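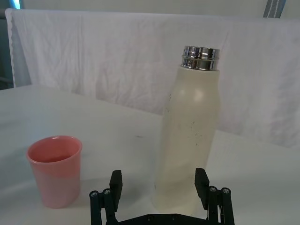 A pink cup and a scuffed water bottle on a white table.

I drink less water from a bottle than I do from a cup, and I think most people who work at a desk would find the same if they paid attention. For years we have been told to carry water everywhere. The bottle has become part of getting dressed. I own one, I take it on the bus, and I have no plans to give it up. But the bottle has taken over places where it does a poor job, and the kitchen table is the first of them.

A bottle is made for travel. It has a narrow neck so that it can be closed, and a tall body so that it fits in the side pocket of a bag. Neither feature helps anyone who is sitting down. A tall bottle is easy to knock with an elbow. A narrow neck is hard to clean, and most of us clean it less than we should. I asked four people in my office when they had last washed theirs. Robel Yimer had done it that morning. The others had to think, and one of them changed the subject.

A cup gets washed. It goes into the sink with the plates, and if there is something in the bottom of it, anyone can see it. That is a dull argument, but it is the one that persuaded me.

The second argument is about money. When the Warkbridge library put a refill station by the front door last November, the notice beside it asked visitors to bring their own bottles. The paper cups that used to sit next to the old fountain were taken away. I understand why. The library had been going through 700 of them in a busy month. But a person who came in without a bottle now had nothing to drink from, and the shop across the road was glad to sell one. Seren Penry, who runs the reading group there, bought a dozen plastic tumblers and washes them herself on Thursdays. They are cheap and they have no lids. People use them.

I have heard the case for the other side from my brother-in-law, Ieuan James, who repairs bicycles and has strong views on anything with a screw thread. He says a good bottle lasts ten years, and that a few scratches on the outside make no difference to the water. He is right about that. I would go further and say that a scratched bottle is worth more to its owner than a new one, and that the yearly rush for this season's color is a waste. If you already have a bottle, keep it. Put up with the marks.

Where we disagree is on how many a household needs. Ieuan has two people in his house and a whole shelf of bottles. Some came free from races. One belongs to a lid that was lost before they moved. I counted nothing, but the shelf was full and the door would not close. The cups were on a hook under it, and those were what the family reached for at dinner.

My own rule is one bottle per person, kept by the front door with the keys. Everything in the kitchen is a cup. We have had the same plastic tumblers since our daughter was small, and she still takes hers to the table at 16. The visitors who laugh at them use them too.

I would like to see offices try this. Mine, in the Gremmont building, spent money last year on printed bottles for every member of staff, and a good many are now in desk drawers. A tray of plain cups beside the sink would have cost less and been used every day. Benedicta Korletey, who orders our supplies, tells me that she suggested it and was told that cups do not carry a logo very well. I don't think water needs a logo. I have asked her to suggest it again.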